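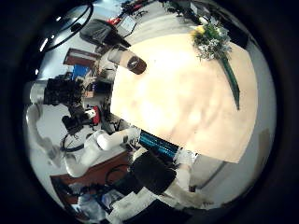

Figure 4. Table and arm from the wrist camera, with the flowers and the cardboard tube on the table top.

4.2 Rules for the shared cell

The Orneo cell is used by several project groups, and the lab rules supplied at the start of the module covered electrical safety only. We therefore wrote a working procedure, covering the table, the arm and the recorded data. It was reviewed on 15/09/2023 and applied to all trials reported in section 5.

Work area. Only the objects named on the trial sheet may be on the table during a run. Tools, laptops and packaging stay off the table top. Cables must be kept outside the reach of the arm and checked by hand with the arm at both ends of its travel.

Speed. Arm speed is limited to 17 per cent of maximum while a new path is being tested. It may be raised to 40 per cent after 6 complete runs without a stop. Any change to the path returns the limit to the lower value.

People. One operator holds the stop button and does no other task. A second person may place objects only when the arm is paused and the operator has said so aloud.

Records. Each run is logged with the object list, the speed limit and the reason for any stop. Wrist camera files are saved under the run number and are not renamed afterwards.

4.3 Limits of the procedure

The procedure does not set a force limit for soft objects such as cut flowers. The Nollov controller reports motor current, but we had no means of relating this to grip force. Floor storage near the cell is also not covered. A draft rule on both points was begun in February and is given in Appendix B.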